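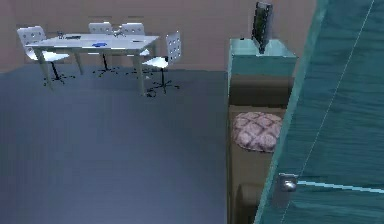

Tuesday, Bretton open afternoon

I went up to Bretton with Yvette Melnyk to see how far the household robot work has got. We arrived just after two and signed in behind a school party. The coffee was free and the parking wasn't.

Most of the work there is done in simulation. Enda Tierney, who showed us round, runs chores in made-up rooms before any hardware is let near them. The current set is called Humen and has 30 chores in it, mostly opening, closing, fetching and putting away. Clearing a table is in. Ironing was taken out in August.

Enda was frank about the results. Over 2000 runs of the door chore, the arm got the door fully open in 1463 of them by the old method of scoring, and he doesn't trust that method. It counted a door as open if it moved far enough, even when the arm had knocked a chair over on the way. The new scoring is stricter and the figures weren't ready.

Handles are the slow part. A person finds one by feel and shifts their weight without thinking. The arm has to work out where the handle is, which way the door swings and where to stand so that it isn't in its own way. 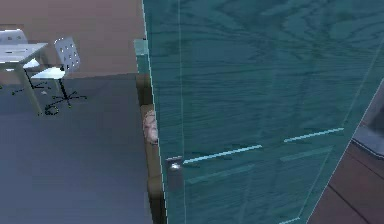 Could a machine like this be trusted to put the shopping away at home?

Not yet. It can manage single steps in a room it has practised in, but a full chore in a strange kitchen still needs a person close by.

Amrit Desjardins gave the last talk, on shop floors. Shelf checking is further along than anything in the home, he said, and restocking is well behind it. Yvette asked about cost and was told to write in.

We left at half past four. The Dlamini stand had already packed up, so I have no notes on that.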